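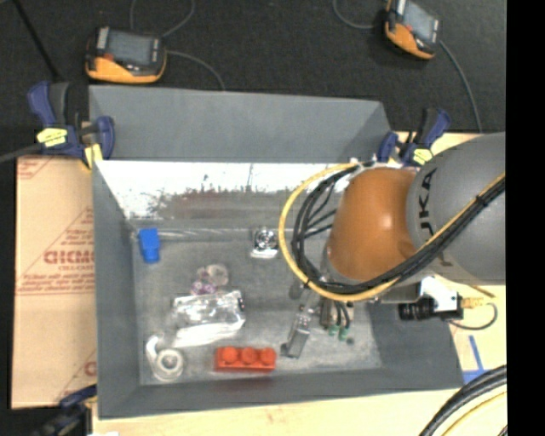 料箱抓取套件用了三个月之后：访Tatu Simiyu

Tatu Simiyu在Gevham负责来料分拣的设备选型。今年春天，他们从Hondelov租了一套名叫Griltby的料箱抓取套件，装在厂里原有的一台KUKA机械臂上，租期三个月，到期后可以折价买下，也可以退回。我们在租期快结束时见到了他，谈的主要是这套东西值不值得留。

套件的内容并不复杂：一副末端夹具，一个装在腕部的相机模组，一套线缆，一份软件授权，外加三次远程支持。机械臂、料箱和工作台都要用户自己准备。Simiyu说，这是他们当初选它的原因之一。“我们已经有机械臂了，不想再为一整套工作站付钱。别家来报价，开口就是整站，连围栏都算进去。”

安装用了两天，比Hondelov给的说明书上写的时间长。第一天基本花在走线上。“线不能绷，也不能甩。手腕转到头的时候，线要有余量，可余量太大又会蹭到箱壁。我们重新绑了好几遍。说明书里关于走线只有半页，图还是另一款机械臂的。”他后来把自己厂里的走法写成一页纸，贴在控制柜门内侧，换班的人照着检查。

第二天做标定。软件会引导操作员一步一步走，界面是英文的，中文版翻译得不全，有几处按钮和说明对不上。Simiyu觉得这一步做得还算扎实，做完以后不需要每天重来，只有碰过相机支架或者换过料箱才要重做。“料箱一定要固定住。开始我们图省事，直接放在台面上，箱子挪一点，后面就都偏了。后来用夹子把箱角夹牢，问题少了很多。”

Gevham收到的退货杂件种类多，一箱里常常什么都有。为了试这套夹具，Simiyu没有用供应商推荐的标准样件，自己配了一箱混放的小东西，有胶带卷、塑料积木、带反光的透明包装，还有一些形状不规则的零碎。他说供应商的样件都是哑光的方块，谁家的设备抓起来都好看。

试验的办法是每轮抓100次，抓起来并且放到指定位置才算成功，中途掉落算失败。积木这一类最稳定，颜色鲜明，边缘清楚，软件认得快。胶带卷也可以，不过带头翘起来的时候，夹具偶尔会夹到那一段，提起来就歪了。麻烦集中在透明包装上。

“透明的袋子一皱，反光到处都是，相机给出来的深度就是乱的。有时候它认为那里是空的，有时候认为那里高出一截，手指就停在半空。”他给我们看了记录，最差的一轮里，透明包装失败了45次。调整灯光位置之后，同样的料再跑一轮，降到15次。“这个数我能接受，但不能算好。要是一条线上主要走透明包装，我不会推荐它。”

他对夹具本身评价较高。金属手指末端可以更换，拆装只用一把内六角扳手，手指贴着箱壁下去取料也够得着。他比较过Mabula的同类产品，那一款夹持力更大，外形也更粗，靠近箱角的东西基本取不到，操作员得时不时伸手去拨。“我们这里小件多，够得到比夹得紧重要。”

气路接头是他不满意的地方。接头朝向固定，维护时手不好伸进去，拔管要先把相机支架松开，而支架一松就得重新标定。他向Hondelov反映过，对方答复说下一版会改，没有给时间。

问到操作员的反应，他说前两周大家不太愿意用，觉得还不如自己动手快。单论速度，熟练的工人确实比它快，这一点他没有回避。“它的好处在夜里。晚上十点以后我们只留一个人，这个人可以去做登记和贴标，箱子让机器慢慢清。早上来的时候，剩下的都是它抓不了的，再由人处理。这样排，班就顺了。”

示教器的使用也磨合了一段时间。软件里的暂停和机械臂示教器上的暂停是两回事，前者只让程序停在下一个动作之前，后者才让手臂当场停住。Simiyu要求所有人先学会后者，才能碰软件。他认为这一条应该写在说明书第一页，现在它在附录里。

三次远程支持他们用掉了两次。一次是标定结果存不进去，对方当天下午就解决了，是文件夹权限的问题。另一次是想让软件跳过连续失败的物件，先抓别的。工程师远程改了一个参数，又发来一份参数表，Simiyu说这份表比说明书有用，应该随货一起给。超出三次之后按小时计费，他觉得价格偏高，不过还没有用到。

软件授权是按年算的，这一项他在谈租约时没有细看。买下硬件以后，授权仍要每年续，不续的话夹具可以手动开合，识别功能就停了。“你要把这笔钱算进去。只看硬件报价，会觉得很便宜。”

最后谈到留还是退，Simiyu说他已经写了意见，建议买下现在这一套，暂时不加第二套。透明包装那一类继续走人工，等Hondelov更新了识别部分再试。他还打算把料箱换成内壁更哑光的一种，减少箱壁上的倒影，这件事不用等供应商，自己就能办，样品已经订了，五月到。

对准备租用的同行，他的建议是拿自己的料去试，第一周别急着看成绩，先把箱子、灯和线固定好。另外，签字之前让对方把接头的备件价格写进报价单，他们是后来单独问的，来回等了好几天。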